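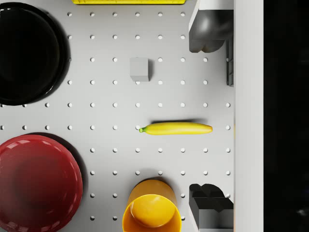
Dorota Wilczyńska

Banana bread: mash, puree or chunks?

Hello all! I've been on a banana bread kick since March and I'm hoping to start a proper discussion, as the old recipe thread has gone a bit quiet. I grew up with poppyseed cake and never had banana bread until I moved to Ballarat, so I have no family recipe to be loyal to and I'm happily trying everybody else's.

The one I keep going back to uses 400 grams of peeled banana, brown sugar, melted butter, a big spoon of yoghurt and plain flour with bicarb. I mash with a fork and stop while it's still lumpy. The lumps go jammy in the oven and you get these little soft pockets – so good with salted butter the next morning. My neighbour blitzes hers completely smooth and her loaf has a much finer crumb, more like a tea cake. We swapped slices over the fence and each of us went home convinced.

So which way do you go? And do you wait for black skins, or is a yellow banana fine? The books all say black. I've used yellow ones when I couldn't wait and the loaf was paler and less sweet, but I still ate it.

886 views

Re: Banana bread: mash, puree or chunks?
firouzeh_a

Lumpy, every time! Puree makes it gluey. I think people overwork the batter when it looks that smooth, they keep stirring and stirring as if it's a sponge. Fold until you can't see dry flour and then leave it alone.

Please try cardamom in yours. My mum put it in everything and it loves banana. Grind it fresh if you can, the jar stuff tastes of cupboard.

On yellow bananas, I'm going to disagree with you. A yellow one is for eating. If you put it in a cake you've lost a good banana and gained an ordinary cake.

Re: Banana bread: mash, puree or chunks?
Reinhold W.

I'll stick up for puree. Gluey is a flour problem. If you weigh your flour instead of scooping it, a smooth batter bakes up beautifully and slices clean, so the kids' lunchboxes aren't full of rubble. I do mine in the blender with the eggs and oil and pour it straight onto the dry ingredients.

Yellow bananas do work if you bake them in their skins first. Put them on a tray in a moderate oven until they've gone black and started leaking, let them cool, then squeeze them out. They're not quite the same as a properly ripened one, there's less perfume, but the sugar is there. Good for when you get the urge at nine at night.

3 shares

Re: Banana bread: mash, puree or chunks?
gudrun.frerichs

Oh I'm so pleased this thread exists! I freeze mine. Whenever one goes spotty I peel it and into the bag it goes, then I thaw a lot of them in a colander over a bowl. You get a surprising amount of brown liquid and it looks dreadful, but simmer it down in a small saucepan until it's syrupy and stir it back in. The flavour is miles ahead of anything I made before.

Reinhold, I tried the oven trick last winter and found mine tasted a bit like boiled banana. Maybe I took them out too soon? 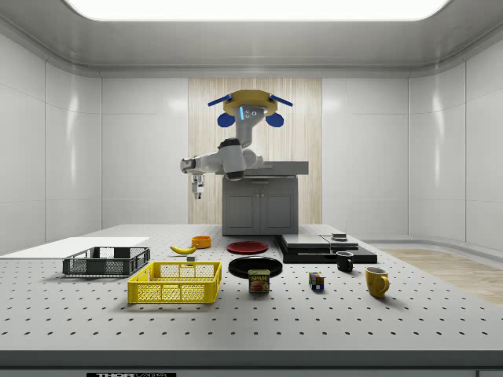

Re: Banana bread: mash, puree or chunks?
Reinhold W.

@gudrun.frerichs probably, yes. The skins have to be black all over, with a bit of juice on the tray. If they're only brown the inside is hot but hasn't sweetened much. I'm stealing the syrup idea, by the way.

Re: Banana bread: mash, puree or chunks?
mareike_o

Am I the only one who puts chunks in? Mash most of it, then slice the last banana thick and fold it through at the end. Don't put any slices on the bottom of the tin or they weld themselves to the paper.

Not sold on the yoghurt, sorry Dorota! I find it makes the middle heavy. I use buttermilk, or milk with a squeeze of lemon when there's none in the fridge. And walnuts, toasted. Untoasted walnuts taste like wet cardboard and I will not be moved on this.

Re: Banana bread: mash, puree or chunks?
firouzeh_a

Toasted walnuts, agreed. Chunks, no. They go slimy by day two.

Re: Banana bread: mash, puree or chunks?
mareike_o

It doesn't last until day two at our place :)

Re: Banana bread: mash, puree or chunks?
Dorota Wilczyńska

You're all wonderful. I have a bag of very sad bananas in the freezer, so Gudrun's syrup is first, with Firouzeh's cardamom in the same loaf. I'll keep the yoghurt for now but drain it through a cloth, which might help with the heaviness Mareike mentioned. Does anyone know if the syrup should be cool before it goes in with the eggs? I'm guessing yes.

Re: Banana bread: mash, puree or chunks?
gudrun.frerichs

Yes, let it cool! I scrambled mine once.

2 new comments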